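Hand-Held Gripper Recording – Good Practice Working Group
Minutes of meeting, 20/01/2025
Location: Urnholm, mezzanine
Chair: Yara Abu Hammour
Minutes: Amnuay Pongsiri

1. Previous minutes
Accepted with one correction: item 4 should read "marker faces", plural.

2. Recording practice at the table 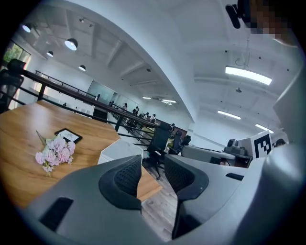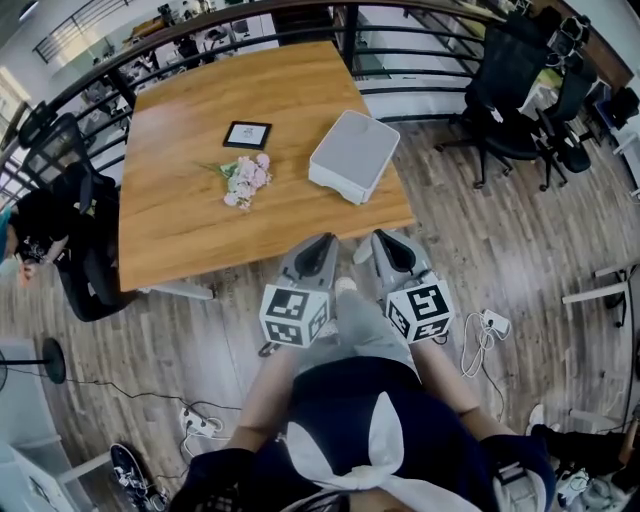 Hand-held grippers in use at the wooden table, mezzanine level.

3. Draft rule 2, marker visibility
The draft requires at least one complete marker face to be in view of the head camera at the start and end of each take. Lutum asked whether partial occlusion during a grasp invalidates a take. Agreed: it does not, provided the tracking log shows no gap longer than the limit in Annex B. Smudged or lifted marker prints are to be replaced before recording, and the replacement entered in the equipment log.

4. Draft rule 3, operator position and floor
Text adopted with amendments. Power strips and charger leads are to be routed outside the operator's standing area. Where this is not possible, leads are to be covered. "Standing area" will be defined in the glossary – Amnuay to supply wording. The proposal to mark the area with tape was not adopted.

5. Draft rule 4, bystanders
Faces of persons other than the operator are to be obscured before files leave the recording site. The wording "where practicable" was deleted. Haddadin objected that manual checking of every file is not feasible at present volume. The last delivery held 2442 takes, of which 2000 had been checked. Agreed to retain the rule and allow automatic blurring, with a manual check of any take the software flags. Open-plan sites are to post a notice at each entrance during recording.

6. Calibration interval
Osto proposed recalibration of finger width after 2000 open-close cycles. Lutum preferred a check at the start of each session regardless of count. Both to be written into the draft as alternatives. Decision deferred until wear data are available for the finger pads.

7. Object placement
Brief discussion. Start positions are to be varied between takes and not reset to a fixed layout. Light objects may be laid on their side. No change to text.

8. Actions
Yara: circulate revised rules 2 to 4.
Amnuay: glossary entry for "standing area"; notice template for entrances.
Osto: pad wear data.
Haddadin: written comment on rule 4, including checking time per take.

9. Next meeting
August, at Lutum. Comments on the revised text are to reach the chair before the agenda is issued.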